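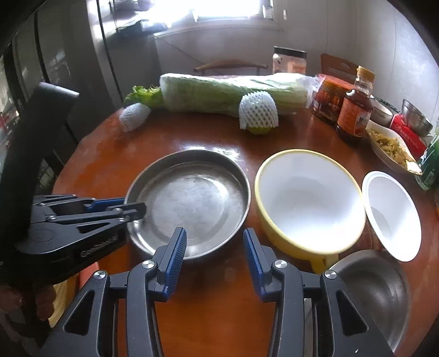
A steel plate and bowls on a round wooden table.

The year my aunt stopped cooking for 40 people, she gave away most of her plates. She kept the steel ones, of course. Steel plates had followed her through three apartments and one very long drive to Clarmont, and she was not about to part with them over a matter of cupboard space.

I have been thinking about her lately, because so many people I know are talking about the big family lunch as though it were a thing of the past, like party lines or the milkman. Amanuel Kassa, who grew up two streets over from us and now runs the Araya bakery on the corner, remembers those lunches better than I do. "You came in the back door and somebody put a bowl in your hand," he told me. "You didn't get to say whether you were hungry."

He still hosts one himself, every April, in the hall behind the bakery. This spring 60 people came, and he swears he invited half of them. The food is lentils, greens, a chicken stew that starts the evening before, and whatever the guests carry in under foil. There is always too much bread, which you would expect from a baker, and there is always a cousin who insists on doing the dishes and then has to be talked out of the kitchen so the rest of us can get to the coffee.

What I love most is the crockery. Ask guests to bring their own bowls and you'll learn a good deal about them! There was a whole stack of blue enamel from the Rasitley side of the family, a soup tureen with a glued handle, and a set of green glass dishes that (I'm told) were a wedding present nobody liked until the children grew up and began fighting over them. My neighbor brought a salad in her canning kettle. It was a very good salad, with dill and a little too much lemon, and I went back for more of it before I had so much as looked at the chicken.

I asked Amanuel whether he ever thinks of making it smaller. He does, he said, usually at 2 in the morning when he is peeling onions. Then the first car pulls up, and it's his old schoolteacher with a pan of rice on her lap, and he forgets all about it until the following year.

My own table seats six if everyone is fond of each other. Last month I tried a lunch of my own -- nothing grand, just the lentils and a pan of cornbread -- and I spent the morning worrying over forks. We were short, as it happened, and my brother ate his with a serving spoon and asked for seconds. My aunt came too. She is past driving now, so we fetched her, and she sat by the window with her plate on her knees and told us the story of the road to Clarmont again, adding a flat tire I don't believe was in it before.

She took the leftover cornbread home wrapped in a dish towel. I would like that towel back, but I expect I'll have to go over there and have lunch to get it.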